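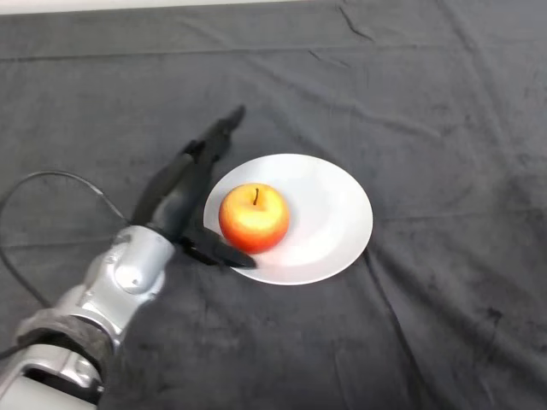

Home Jobs Training Locations Contact

4 min read

Robot Station Operator, Meal Assembly (four openings)
Corkell Kitchens, Vitden site
Posted September 28, 2022

Corkell Kitchens prepares meals for hospitals, schools and residential homes. Our Vitden kitchen employs 161 people on two shifts. In July we started moving part of our plating work to robot arms under a program called Niltura, and we are now hiring four operators to work at the new stations. Current Corkell staff and outside applicants are both welcome. You do not need a technical background.

What the job is

The arms are starting with whole fruit. The task is to pick up one piece of fruit and set it on a plate without bruising it or pushing the plate out of place. A person on the plating line learns this in a minute. An arm needs many practice runs, and each run has to be set up, watched and marked by someone who knows what a properly plated meal looks like.

On a normal shift you will:

- Set out the plate and the fruit for each run, changing the starting position as the run sheet asks
- Start the arm, watch the whole run and stop it if something goes wrong
- Guide the arm by hand controls when a new movement is being taught
- Mark each run as passed, failed or unclear, with a short note on the unclear ones
- Check fruit for bruises and cuts and pull any that should not be used again
- Wipe down the gripper and the work surface between batches
- Spend the last two hours of the shift on the regular plating line 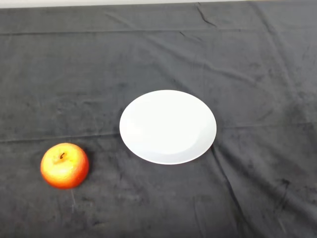
The full target for the fruit task is 800 marked runs. As of this posting 453 are done. When the target is reached, the station moves on to bread rolls and then to lidded cups, and operators will help write the run sheets for both.

The work is repetitive, and you should know that before applying. You may see the same apple and the same plate for most of a morning. People who have done quality checks, packing or lab prep tend to settle in quickly. Some people from the plating line tried it for a week and asked to go back, and that was fine.

What changes for people already here

We have been asked about this at every shift meeting, so the answers are given in full.

No one on the plating line will be let go because of Niltura during the program, and this is in the written agreement posted by the time clock. The line will get smaller over time. When someone leaves or retires, we may not fill the same position, and the hours may go to station work instead. Anyone moved to a station keeps their seniority, their shift and their vacation days.

Speed targets do not apply at the stations. The arms are slower than our people at present and we don't expect that to change this year. Station records are used to judge the arm. They will not be used in your performance review.

The physical side of the job is different. There is less reaching and lifting than on the line, and more standing still and looking down at a table. Operators who started in July asked for stools and a break from the station every 45 minutes, and both are now standard.

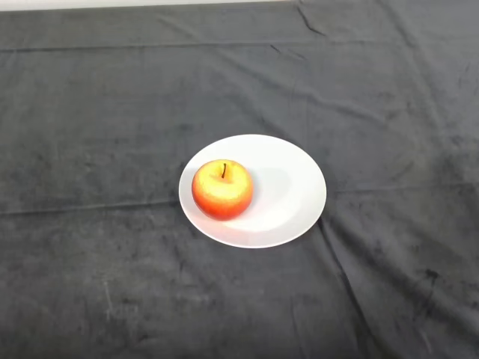 What we are looking for

- At least six months of work in a kitchen, cafeteria, food plant, warehouse or similar setting
- Steady attention, and willingness to mark a run as failed when it fails
- Clear handwriting or basic typing
- Able to stand for up to 45 minutes at a time, or to use a stool
- Food handler card, or willing to get one in your first month (we pay the fee)

Training

Training takes two weeks at full pay. The first week is in the classroom at the Okafor building, across the lot from the main kitchen. It covers safe stops, cleaning, and how to mark runs. In the second week you work beside a current operator.

Pay and hours

Station operators are paid at the line lead rate, one step above plating line pay. You also get a one-time payment of $375 after finishing training. Early shift is 6:00 a.m. to 2:30 p.m. and late shift is 2:00 p.m. to 10:30 p.m. Please tell us which you prefer.

How to apply

Pick up a form at the front desk in Vitden or use the Jobs page. Current staff should write "Niltura" on an internal transfer form and hand it to their shift lead. Interviews last half an hour and include a short visit to a working station. Bring closed shoes.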